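Print this page | E-mail this page

Decanting and Labeling Liquids in the Pantry: Notes for the New Year
Posted January 8, 2020, by Timothée Ferrand

Readers of this journal will recall that the pantry was to be reorganized before the holidays. The work was completed later than planned, and the portion concerning bottles took longer than everything else combined. The following notes record the procedure now in use in our household in Ultetthorpe. They are offered to anyone who keeps oils, vinegars, syrups and sauces in quantity and who wishes to keep them in good order.

The previous arrangement

Bottles were formerly kept on the floor of the pantry in two Wilis crates, in the order in which they had been purchased. This arrangement had the advantage of requiring no decisions. It also meant that a bottle at the back could remain there for a year without being opened, and that three bottles of the same rice vinegar were in use at one time. Caps were a continual difficulty. Several had been exchanged between bottles, and a cap that nearly fits will hold until the bottle is laid on its side.

The crates have been retired to the garage. The bottles now stand on a single shelf, purchased from Vusema, with a raised lip along the front. The shelf is deeper than the product sheet indicated, and I had to move the flour.

Sorting

All bottles were first removed and placed on the kitchen table. Any bottle without a legible date was set aside. Duplicates were combined only where the contents were of the same brand and both bottles had been opened within the same month. Cooking oil was not combined under any circumstances. My neighbor Mrs. Villaseñor combines hers and reports no ill effects, and we have agreed to differ.

Standard sizes

The household now recognizes two sizes. Items used daily are kept in bottles of 1000 ml. Items used occasionally are kept in bottles of 200 ml, filled from the larger container as required. Imported bottles are retained in their original form whatever their size, as the printed label is generally more informative than anything I could write on a strip of tape. A translation of the name may be added on the back.

Labels are written in pencil and state the contents and the date of opening. I had originally proposed a numbering system. It was in force for one afternoon.

Caps

The correct treatment of caps occupied the greater part of a weekend. The rules adopted are as follows.

1. One bottle is opened at a time. The cap is placed on the table to the right of the bottle and is not put in a pocket.

2. Before a bottle is returned to the shelf, its own cap is fitted and turned until it stops. The table is then checked for strays. A gold screw cap is easily noticed, but a small dark green one on a dark brown marbled surface is not.
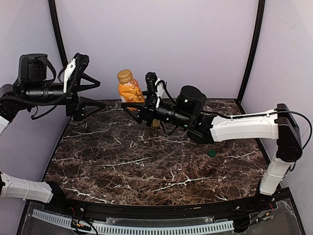
3. Any cap without a bottle is kept in the glass jar by the window until February and then discarded.

Shelf order

Oils are placed at the left, followed by vinegars, then soy and other dark sauces, with syrups at the far right. Tall bottles stand behind short ones. The honey does not fit this order and remains beside the tea.

The shelf will be inspected at the end of February, when the oldest bottles are due to be used up. The flour still requires a permanent location, and suggestions may be sent to the usual address.

Print this page | E-mail this page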